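Dristik Coffee Corner Guide
Section 3: Laying Out the Table and Measuring Beans

This section covers the table itself, the mug, the cup used for beans, and the dish and spoon. Grinding is in Section 4. Brewing with the Olent dripper is in Section 5. If you are setting up at Cornudmont for the first time, read Section 2 (water and power) before you start.

The table should hold only what is used for the next drink. Bags, filters and spare cups stay on the shelf.
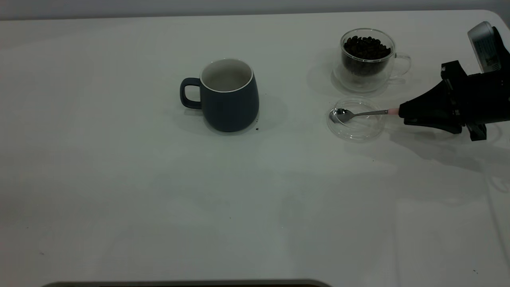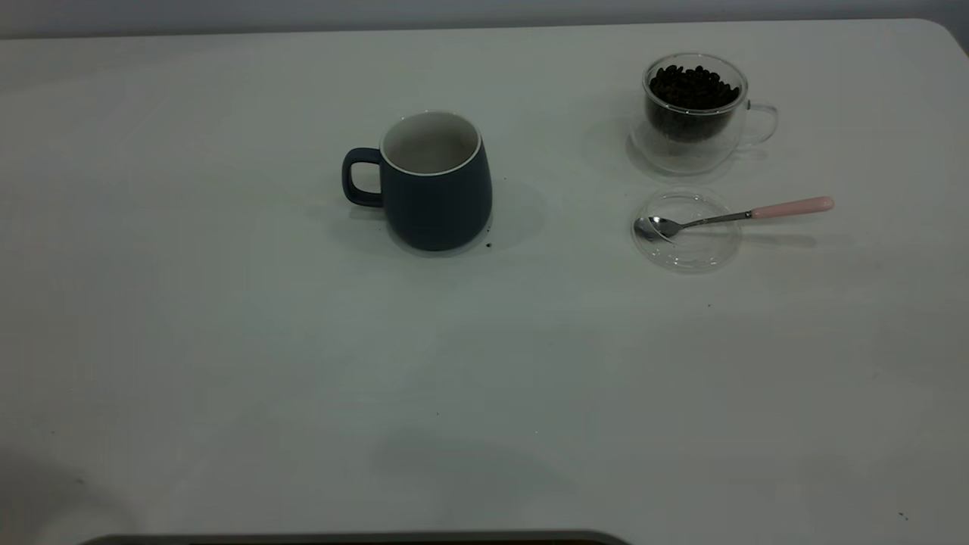

Dark blue mug, with the beans in the double-walled glass cup to its right.

Can I measure the beans straight from the bag into the grinder?

You can, but it is easier to pour too much, and beans that have gone into the hopper are awkward to get back out. Measure into a cup first, check the weight, and then tip the beans into the grinder.

3.1 What you need

One mug for drinking
One clear glass cup with a handle, for beans
One small shallow dish
One metal teaspoon
Kitchen scale (kept in the drawer under the grinder shelf)
Bag of whole beans
Dry cloth and damp cloth

Any mug of a sensible size will do. A mug with a pale inside makes it easier to judge how strong the coffee is as it fills. The bean cup should be clear so that you can see the level from the side.

3.2 Preparing the table

1. Clear the table completely, including the back edge along the wall.

2. Wipe the surface with the damp cloth, working from the wall toward you.

3. Wipe again with the dry cloth. Pay attention to the rounded corners, where fine grounds tend to collect.

4. Leave the table for a minute if it still looks wet. Beans that touch water should not go through the grinder.

Note: Do not use scouring powder or the rough side of a sponge on a white top. Coffee rings that do not come off with water will usually lift with a little dish soap left on for a few minutes.

Caution: Spray cleaner must not be used while beans are out on the table. Put the cup away first, or cover it with a saucer.

3.3 Placing the mug

1. Check the mug before you put it down. It should be clean and dry inside, with no chips on the rim.

2. Set the mug in the back half of the table, toward the middle. Leave a hand's width clear on each side.

3. Turn the handle to the side you pick it up with. For left-handed use, the handle points left. For right-handed use, it points right, but then move the bean cup farther over so the two handles do not meet.

4. Leave the front of the table open. This is where the scale and the dripper will stand.

Note: On cold mornings, fill the mug with hot water from the kettle while you measure the beans, and empty it into the sink before brewing. Never empty it on the table or into the bean cup.

3.4 Placing the bean cup, dish and spoon

1. Put the glass cup on the right side of the table, toward the back. Keep it away from the edge.

2. Put the shallow dish in front of the cup, slightly to the left.

3. Lay the teaspoon across the dish. It belongs there whenever it is not in your hand.

The dish catches stray beans and the dust that comes off the spoon. A clear dish on a white table is easy to miss, so look before you slide anything toward that corner. If your group keeps losing it, swap it for a colored one. Two of our sites have done this and the layout works just as well.

Caution: Double-walled glass is thinner than it looks. Do not tap the spoon on the rim to knock beans off it. Do not stack anything inside the cup, and do not lift the cup by its rim when it is full. If you see a crack in either wall, or moisture between the two walls, take the cup out of use.

3.5 Measuring the beans

The standard dose at this station is 30 g of beans for one large mug or two small ones.

1. Place the scale on the open front part of the table. Switch it on and wait for zero.

2. Stand the empty glass cup on the scale and press the tare button. The display should return to zero with the cup still on it.

3. Shake the bag gently so the beans settle. Fold the top of the bag back to make a short spout.

4. Pour slowly until the scale reads a little under the dose.

5. Add the last few beans with the teaspoon.

6. Lift the cup by its handle and put it back in its place on the right.

7. Close the bag before doing anything else. Press the air out, roll the top down and clip it.

If you go over, take beans out with the spoon and drop them back in the bag. Beans that have been on the table or in the dish are thrown away.

Note: Do not measure by how full the cup looks. Dark roasts take up more room than light ones at the same weight, so the same cup filled to the same level can be a few grams off between one bag and the next. The Woldegiorgis dark roast in particular is a light, puffy bean.

3.6 Setting out beans for several people

For mornings with visitors, it is fine to fill the cup and work from it instead of weighing each dose from the bag.

1. Fill the glass cup, stopping just below the rim. A heaped cup will spill when it is carried.

2. Place it in its usual position with the dish and spoon in front.

3. Put a second small container on the scale, tare it, and spoon each dose into that.

4. At the end of the morning, return the leftover beans to an airtight jar. Do not leave them in the open cup overnight.

The jar holds 1000 g. Write the month on a strip of tape when you open a new bag (March, April and so on) and stick it to the lid. Do not top up a jar that still has last month's beans in it. Use up the old ones first.

3.7 Removing crumbs and loose beans

Small dark bits on a white table are a normal part of using whole beans. They are mostly broken pieces of bean and they do no harm, but they smear if they get wet.

1. Check next to the mug and behind the bean cup, then along the wall.

2. Pick up whole beans by hand.

3. Sweep the crumbs into your palm or onto a piece of paper with the dry cloth. Use the damp cloth only after the crumbs are gone.

4. Lift the dish, empty it into the trash, and wipe the spot it was standing on.

Note: Coffee grounds should not go down the sink. Use the bin with the lid.

3.8 Washing up

The mug may go in the dishwasher on either rack. A dark matte glaze can pick up gray marks from metal spoons. These come off with baking soda on a soft cloth.

Wash the glass cup by hand:

1. Empty it fully and tap the bottom with your palm to loosen any dust.

2. Wash in warm water with a small amount of soap. Bean oil leaves a brown film on the inside of the glass, and rinsing alone will not shift it.

3. Rinse until the glass no longer feels slippery.

4. Dry it at once with a clean towel, then stand it upright with the opening uncovered until it is needed.

Wash the dish and teaspoon the same way. The spoon must be completely dry before it touches beans again.

Caution: Do not pour boiling water into a glass cup that has been standing in a cold room. Warm it with tap water first.

3.9 Common problems

The scale does not return to zero. Something is touching the platform. Move the mug and the cord clear, take everything off, switch off and start again. If the reading still drifts, change the battery.

The beans stick to the glass. This is static, and it is more common in winter. Stir them once with the handle of the teaspoon. If they still cling after pouring, add one drop of water to the spoon handle and stir again. One drop is enough.

The beans smell flat. Check that the bag or jar was closed. Beans that have been open for more than 30 days should be used for practice or thrown out.

The mug slides when you set it down. The table is still damp, or there is a film of soap on it. Wipe it with plain water and dry it.

The spoon keeps disappearing. Keep one spare in the scale drawer – not two, or the first one is never brought back.

3.10 Before you go on to Section 4

Check the following:

The table is dry and the front half is clear.
The mug is in place with the handle turned to your side.
The beans are weighed and in the glass cup.
The dish and teaspoon are next to the cup.
The bag is closed and back on the shelf.

Replacement cups and dishes can be requested from Dwayne Blackwood at the Cornudmont supply desk. Give the item name and say whether it was broken or lost. Glass cups are ordered in pairs, so there may be a short wait if only one is needed. Broken glass should be wrapped in newspaper and put in the marked box by the back door – do not put it in the kitchen bin.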